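Gidodton Outdoor Kitchen Group
Minutes of the meeting held in the yard room, 6/9/19

Present: Ekaette Jibrin (chair), Do-yoon Seo, Efe Osagie, Onyekachi Olaniyan (minutes)
Apologies: Oluwaseun Haruna

1. Minutes of last time
Agreed, with one correction. The hose reel was bought by Efe and not by Do-yoon, and Efe would quite like the credit. Noted, and thank you Efe!

2. Money
We started the month with 100 pounds in the tin and now have 73. The difference went on cloths, two washing-up bowls, a stiff brush and a tub of Flaludent cream cleaner. Ekaette has the receipts in the blue folder. Everybody was pleased at how far it went, and Do-yoon pointed out that the cloths have already been through the machine several times and come up lovely.

3. Cleaning of the yard
This took up most of the meeting and quite right too, as there is such a lot to be glad about. The yard looks better than it has for years. The drain by the gate has been cleared, the bench has been scrubbed and Efe has had all the moss off the step (a whole bucket of it, now on the compost).

The large black panel by the brick wall was discussed at length. Do-yoon has been keen to get this one done since August and spoke very warmly about it. The wide flat parts are easy enough with a cloth and warm water. The ridges are slower going, and the best way found so far is to fold the cloth over and push a corner along each one. The two raised sections near the top want doing round their edges as well, where the grime likes to sit. Onyekachi asked about the bolt heads and it was agreed to go round them by hand and leave the brush in the shed, so as not to scratch the black.
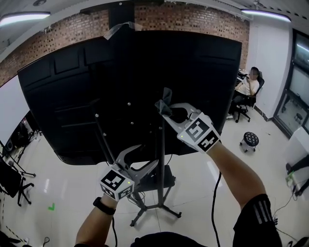

4. Plastic sheeting
Efe raised the clear plastic sheet. Long talk about whether we should go on using it or get a proper fitted cover. Ekaette likes the sheet, as it costs nothing and folds up small. Efe finds it blows about and would be happier with something that has a drawstring. Povach do a cover in the right sort of shape for 81 pounds, which is more than we have. Agreed to keep the sheet through the winter, dry it on the line before it is folded, and look again in spring. Efe to ask her sister whether she has any big clips going spare.

5. The brick wall
Onyekachi said how handsome the wall looks now that the ivy is down, with the reddish bricks and the tan ones all mixed up and the dark ones dotted through. All agreed! There is some crumbly mortar low down near the tap. Oluwaseun had sent a note saying that his neighbour Bashir would come and look at it for nothing, and would repoint the bad patch for 50 pounds plus sand. Agreed to say yes please to the look and decide on the rest when we have heard from him. Oluwaseun to arrange.

6. Cloths
We are using the dark cloths for outside and the yellow ones for anything that touches food. Please do not mix them in the wash. Do-yoon will take this month's bag home and Efe will do the next.

7. Autumn supper
Lots of good ideas. Ekaette offered her pepper soup, which got a cheer. Do-yoon will do flatbreads if somebody else will see to the salad. Onyekachi to borrow the long tables from the school and find out whether we may keep them overnight. Lights were mentioned and we have one string that works and one that might. Efe to test both.

8. Any other business
The shed key is back on its hook. The second key is still missing, so have a look in your coat pockets please.
Efe would like a second stiff brush. Agreed, up to a fiver.

Next meeting: same place, date to be sent round by Ekaette once she has heard from Oluwaseun. Do-yoon to bring the biscuits.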